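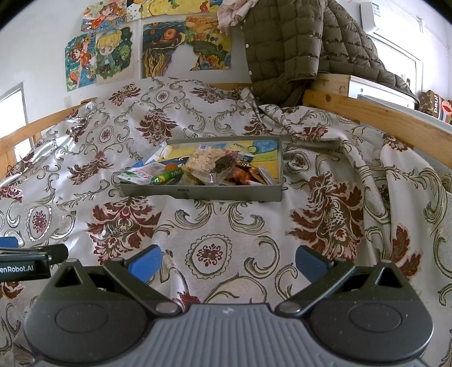

Itziar Urquijo: Soft pads every time for snack packets, I'd have said, and I'd want to see the Baver fingers next to them before agreeing with any of this.

retno_r: Fair enough Itziar, but I've had both on now and I'm not going back. I spent most of the evening with the blue-padded pair and a tray of shop snacks, and they open wide enough that I stopped fussing over how I came in. The Bavers are narrower at the tip, so yes, they do get under a flat wrapper more easily. They also skid on anything shiny. I lost the same packet 4 times with them, which got a bit old.

teguhliew: What closing force though? "Skid" could just mean you're being gentle with it.

retno_r: Hand-held, so whatever my hand was doing! I know, I know, not very scientific. I wasn't trying to crush a bag of puffs to prove a point.

teguhliew: Then it isn't a comparison really, is it? Put a spring scale on the trigger and do 9 goes each. Same packet, same angle.

Aisyah N: Bit harsh, Teguh. I think feel counts for a lot when you're the one holding the thing all afternoon. My wrist gave up on the Gudier set long before the pads did - lovely tips, horrible balance.
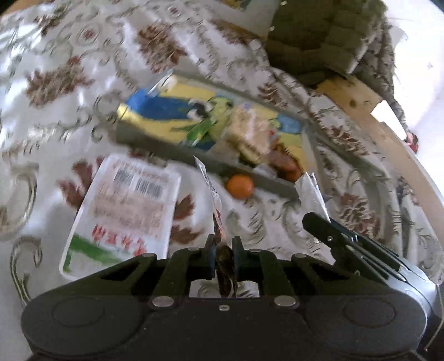
Jotthorpe Robotics Club - Grippers and Hand Tools

retno_r: Right, thin packets. Tips closed on one standing upright is my favourite hold now, you get a nice straight line down between the fingers and can see what you've got. Small round fruit is the one I'd like other people to try, and I don't trust my own technique there. Oh, and take it slowly past the tray wall, that's where I clip things.

Itziar Urquijo: I'd still go in flat for packets. Upright is fine until you want to lay it down neatly, and then you're twisting your whole arm round.

Ningsih Yeoh: Agree with Itziar on that one. Has anyone had the Pillai camera mount on with these? Mine sat too low and all I got was knuckles.

retno_r: Not yet. Could bring the Bavers along in September if you want to swap for an evening, Ningsih?

Ningsih Yeoh: Go on then. I'll bring the mount and 3 spare pads.

teguhliew: And I'll bring the spring scale.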